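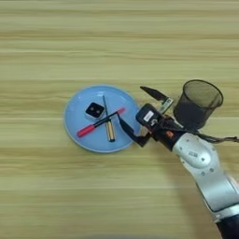
Manipulation cell, Drundport lab: plate, crossed tools and mesh cup.

Call for participants: grasp selection study, Sterkance

We are recruiting 44 adults for a study of how people rank grasps on overlapping objects. Participants view trials recorded with a robot arm and mark which item they would lift first, and where. No robotics background is needed.

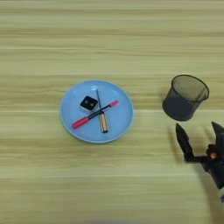
Object order is the variable under test. In a pilot at our Vallov site, raters disagreed most on layouts with two long items in contact. The screwdriver lies over the red-and-black stick on the blue plate, so lifting the screwdriver first is the expected choice; raters often picked the small square box.
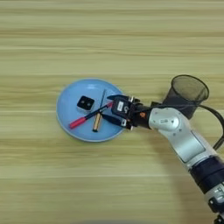 Approach direction is scored separately. Our planner, Boros, proposes one direction per trial, and you accept or reject it. With the open fingers coming in over the right side of the plate, the near end of the stick is the closest candidate – the screwdriver handle is a longer reach. The full set has 2807 trials; each participant rates 1000 over 11 sessions.

Requirements: normal or corrected color vision, and availability through May. Sessions are on site and paid.

Apply to Mitali Abeysekara, study coordinator. Questions about data handling go to Shanthi Howlader.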